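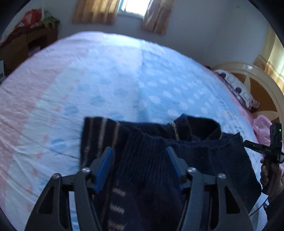 Ticket 698
Product: Grurnard data logger, single-seater kit
Subject: Rev trace jumps by 900 rpm for two seconds, then goes back as if nothing happened
Status: Closed (customer disagrees, see last entry)
Opened by: Rai Racing
Priority: Normal (customer asked for High)

Rai Racing, Monday, 8.12 am

We run one car in the club single-seater championship and have had your logger in it since the April test at Gudinley. The rev trace is wrong. At irregular points on the lap it steps up by 900 rpm, sits there for two seconds and steps down again. Throttle, wheel speed and gear position all carry on as normal through it. The engine can't gain 900 rpm in a fixed gear at a steady road speed unless the tyres are spinning, and on the straight in the dry they aren't.

Before you ask, the engine isn't doing it. The driver hears nothing and the shift lights on the old dash, which take their own feed from the ignition, don't flicker. Only your box sees it.

This matters because the series checks the rev limit from the logger file after the race. If the jump lands when we're near the limiter, we are over the limit on paper. We would like it fixed before the next round.

Files from both sessions are attached.

Grurnard support, Monday, 10.40 am

Thank you for contacting Grurnard support. Jumps in a rev trace are usually caused by a poor sensor connection or by vibration at the logger mount. Please could you:

- check that the logger is on the rubber mounts supplied
- unplug and reseat the crank sensor connector
- update to firmware 5 if you haven't already
- send us the files from your next session

Rai Racing, Monday, 11.05 am

It's on the rubber mounts. The connector has been reseated so often that I'm more worried about wearing it out. We are on firmware 5, as it says in the header of the files I attached this morning, which makes me wonder whether they've been opened.

I also don't follow the vibration idea. If a loose wire were shaking about I'd expect a ragged trace with drop-outs to zero. What we have is a clean step, always the same height and always the same length. Vibration doesn't keep time.

Grurnard support, Monday, 3.30 pm

Apologies, the files have now been opened. We agree the step is unusually clean. We can see it on both sessions and we can see that the other channels aren't affected.

Have you changed the number of teeth on the trigger wheel, or the value for it in the setup menu? A wrong value there can give a false reading.

Rai Racing, Monday, 4.02 pm

No to both. A wrong tooth count would make the revs wrong by the same proportion all the time. It wouldn't make them right for most of the lap and wrong in patches. I'm not an electronics person and I can see that.

I'd like this passed to somebody who works on the hardware, please.

Grurnard support, next day, 9.15 am

This ticket has been passed to the hardware team. A note from them:

"The height of the step doesn't change with engine speed. We would expect a fault in the sensor or wheel to scale with it. A fixed offset looks more like extra pulses being picked up on the line from another source at a regular rate. What else was fitted to the car at the same time as the logger? In particular radios, camera transmitters, timing transponders, rain lights or extra pumps."

Rai Racing, next day, 12.48 pm

Better. At least that's an answer to the fault we've got.

Fitted over the same winter: a Gudo pit radio and a new rain light. The transponder is the old one and lives on the other side of the tub. There's no camera. The fuel pump is the one the car came with.

I have my doubts about the radio, because we ran the same radio in our old car next to a different make of logger and never saw anything like this. The rain light was off in both sessions. So if your people are going to tell me it's the radio, I'd like to see it shown.

Grurnard support, next day, 2.20 pm

Understood. The hardware team suggests a static test with the engine warm:

- hold the engine at a steady fast idle, logger recording
- switch the rain light on and leave it on, then off
- have the driver press the radio button and speak, then release
- have the pit wall call the driver, without the driver pressing the button
- note the clock time for each

Please send the file and the notes together.

Rai Racing, two days later, 6.35 pm

Done in the workshop, cold evening, engine properly warmed through first. Notes below, times by the logger's own clock so there's no argument about that.

5.31 pm, fast idle, everything off. Trace flat.
5.33 pm, rain light on. Trace flat. It flashes, so I left it longer than needed to be fair to it. Nothing.
5.36 pm, rain light off. Nothing.
5.38 pm, driver presses button and speaks. Up 900, down again.
5.39 pm, same again, spoke for a good deal longer. Up 900, but down again after two seconds while he was still talking.
5.41 pm, pressed the button and said nothing. Up 900, two seconds, down.
5.44 pm, pit wall calls driver. Nothing.
5.46 pm, radio switched off at the unit, button pressed. Nothing.

So yes, it's linked to the radio button. I'll give you that. What I won't accept yet is that it's the radio's fault, for the reason in the second press. If the transmitter were splashing noise onto the wire, the jump would last as long as he talked. It doesn't. It lasts two seconds whatever he does. Something has a timer in it, and I don't see what in a press-to-talk button would have one.

Grurnard support, following morning, 9.50 am

That's a very useful test, thank you. The hardware team agrees that the fixed two seconds is odd. Their current thinking is that the radio sends a burst at the start of each call to open the channel, and that this burst is stronger than the speech that follows. Could you check with Gudo whether that's how the unit works?

Rai Racing, following morning, 10.20 am

I can, although I'd have thought one electronics firm ringing another would get further than me. I have asked them.

Rai Racing, same day, 4.15 pm

Gudo's reply, pasted whole:

"The unit sends a channel-opening signal at full power each time the button is pressed. It then drops to the power set in the menu. The length of the opening signal is fixed. The radio meets its specification and should not affect correctly screened equipment."

You'll notice the last line. So you say it's them, and they say it's you, and I have a car that's over the rev limit every time the driver tells me his tyres have gone off.

Is the crank sensor cable in your kit screened or not? The instructions say "screened where required", and I've read that several times without finding out who decides.

Grurnard support, same day, 5.05 pm

The cable is screened along its full length. The screen must be joined to earth at the logger end only. Please check that the braid hasn't been cut back under the heat-shrink, and that the aerial lead for the radio doesn't run alongside the sensor cable.

Rai Racing, Saturday, 1.10 pm

Took the side panel off this morning. Findings:

The aerial lead and the sensor cable were tie-wrapped together along the tub from the dash bulkhead back to the roll hoop. That was us. It was tidy and it was wrong, and I'll put my hand up.

The heat-shrink at the logger end, fitted at your factory and not touched by us, had the braid folded back under it and joined to nothing at all. That was you. The wire that should have gone to the earth pin was trimmed flush.

I changed one thing at a time, because I wanted to know which of them it was.

Aerial lead moved to the other side of the tub, cable left as supplied: jump still there but much smaller, and not on every press.
Aerial lead put back where it was, braid joined to the earth pin: no jump on any press, engine at fast idle and again with it held higher.
Both done: no jump.

On that evidence the routing made it worse and the cable caused it. I would like a replacement cable and I'd like you to check the others from the same batch, as there are at least two more cars in our paddock on this kit.

Grurnard support, Monday, 9.30 am

Thank you for the detailed work. A replacement cable has been posted. Routing of aerial leads next to sensor cables isn't recommended and we're glad that moving it has improved matters. As the fault is no longer present we'll mark this ticket as resolved.

Rai Racing, Monday, 9.41 am

Please read what I wrote. Moving the lead didn't cure it. Earthing the braid cured it, with the lead still in the wrong place. The resolution field on this ticket says "customer wiring" and I don't agree with it. Nor have you answered me about the batch.

Also, please confirm in writing that the jump in the April files was a false reading. If the scrutineers pull our old sessions I want something to show them besides my word.

Grurnard support, Monday, 4.45 pm

The resolution field has been changed to "cable / installation". A letter for the scrutineers is attached, stating that the steps in the files supplied are pick-up on the sensor line and don't show true engine speed. The hardware team is looking at stock from the same batch.

Ticket closed.

Rai Racing, Monday, 5.20 pm

Letter received and it's fine. "Cable / installation" is half right. We ran at Gudinley on Saturday afternoon with the repaired cable and the driver called in on nearly every lap because I told him to, and the trace was clean throughout, but that was one dry afternoon and I've been told things were fixed before. The new cable goes in before the next round. I'll be cutting back the heat-shrink to look before I fit it.

If the result of the batch check isn't on here by then I'll open another ticket.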